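Venell says its plug-in cuts repeat repair visits by 47 percent. The math is thin

2018-01-10
By Colin Cheetham

Venell, the car electronics company based in Ondbridge, wants drivers to pay $200 for a small box that plugs in under the dashboard and tells them what is wrong with the car before the warning light does. The box is called Clorkono. It goes on sale this month at the Chacko chain of repair shops, and the company is promoting it with one very large claim: cars fitted with it made 47 percent fewer repeat visits for the same electrical fault.

That would be a big deal for anyone who has paid for a new battery, driven home and found the new one flat the next morning. It would also be a big deal for the shops, which lose money and customers on that kind of job. So it is worth asking where the number comes from, and Venell has been slow to say.

The press release calls it the result of "a real-world trial with everyday drivers." A four-page summary, sent over after two requests, says the trial covered 1,661 cars. That sounds like plenty. Further down, the summary says repeat visits were tracked only for cars that came in at least once with an electrical complaint, and there were 251 of those. The 47 percent is drawn entirely from that smaller group.

The summary does not say how many of the 251 had the box and how many did not. It does not say how old the cars were or what make. It does not say who picked the drivers who got a box.

"We had a very broad mix," said Venkatesh Acharya, head of product at Venell. Asked whether the drivers with a box had volunteered for it, he said some had. Asked how many, he said he would need to check. He had not come back with a figure by the time this was posted.

It matters because people who sign up to try a car gadget for free are often the same people who look after their cars. They may go to better shops, describe the problem more clearly, or just drive newer cars with less wrong with them. Any of those could bring down repeat visits with no box at all.

There is also the question of what counts as a repeat visit. Venell's summary defines it as a return "to the same location for the same recorded fault within the trial period," and the trial ran through November only. A driver who got fed up and took the car to a different shop would be counted as a success. So would one whose battery died again in the first week of December.

What the box does

Clorkono reads the trouble codes a car already stores, which any cheap code reader can do. On top of that it logs battery voltage while the car is parked and sends a message to the owner's phone if the voltage drops faster than expected overnight. The idea is to catch things like a blower motor or a trunk light that stays on after the key is out.

That second part could be useful. A slow drain is one of the more annoying faults to find, and a record of when it happens might save a mechanic some time. But the box can only say that something is drawing power. It can't say what. Somebody still has to pull fuses with a meter until the draw goes away, and somebody still has to pay for that hour.

Then there is the fact that the box itself runs off the car's battery all the time. Acharya called its draw "negligible" and said it goes to sleep when the voltage gets low. The printed specifications given to shops list no figure for the draw, awake or asleep. For a product sold to people with battery trouble, that is a strange thing to leave off the sheet.

Shops are split

Chia-jung Hsueh, who manages the Chacko shop on the east side of Ondbridge, had a few of the boxes during the trial and likes them. She said one customer's log showed a drop at the same time every night, which pointed her crew toward a door module that was waking up by itself.

"I would have found it anyway," she said. "I would have found it on the third day."

Hsueh's shop earns a commission on each box sold. She would not say how much, and Venell would not either.

Si-woo Ki, an independent mechanic a few miles away, has not used one and does not plan to stock it. His objection is to the messages. He has seen an early version of the phone app, and he thinks the wording will send people to a shop with nothing wrong.

"It says 'Battery health: attention needed,'" Ki said. "It's winter. Every battery around here needs attention. What am I supposed to do with that, sell them a battery?"

Some shops would do exactly that, and the app makes it easy. Beneath the warning is a button to book a visit, and for now the only shops it lists are Chacko locations. Acharya said other shops could be added later but gave no date. He denied that the alerts were set up to drive business to the chain and said the thresholds were chosen by engineers. He declined to share the thresholds.

The monthly fee

Buyers may also want to read the back of the package. The $200 covers the box and the first year of messages. After that the messages stop unless the owner pays a monthly fee, and the price has not been announced. The codes can still be read without a plan, but the overnight voltage log, the one feature a cheap reader does not offer, can't.

Gangadharan Mudaliar, who teaches automotive electronics at a night program in Ondbridge, looked over the trial summary at our request. He said he would not give it a passing grade as student work, mainly for the missing control group numbers, though he thought the hardware looked decent.

"They may be right," he said. "It may cut visits. From this paper you can't tell if it's 47 percent or four or zero. I'd ask them for the spreadsheet."

We did ask. Venell said the full data belongs jointly to it and to Chacko and contains customer information. Asked for a version with the names taken out, the company said it would consider it.

Chacko did not answer questions about the trial, the commission or whether its shops will offer a refund to drivers who find the box no help. The package says unopened units can be returned within 30 days. It says nothing of opened ones.

Drivers with a parked car that keeps going flat have cheaper things to try first. Have the new battery and the alternator tested, which many parts stores do at no charge. Ask the shop for a parasitic draw test by name, and ask for the reading in writing. If the fault comes back, take that paper along on the next visit.

Venell says a second, longer trial is planned. It has not said whether the 47 percent claim will stay on the package until that one is done. 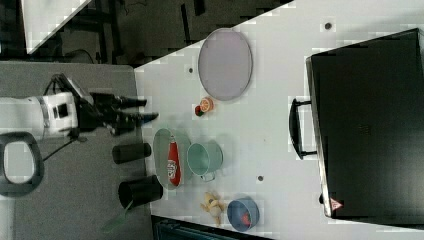

A white robotic arm with a black gripper, next to a white tabletop.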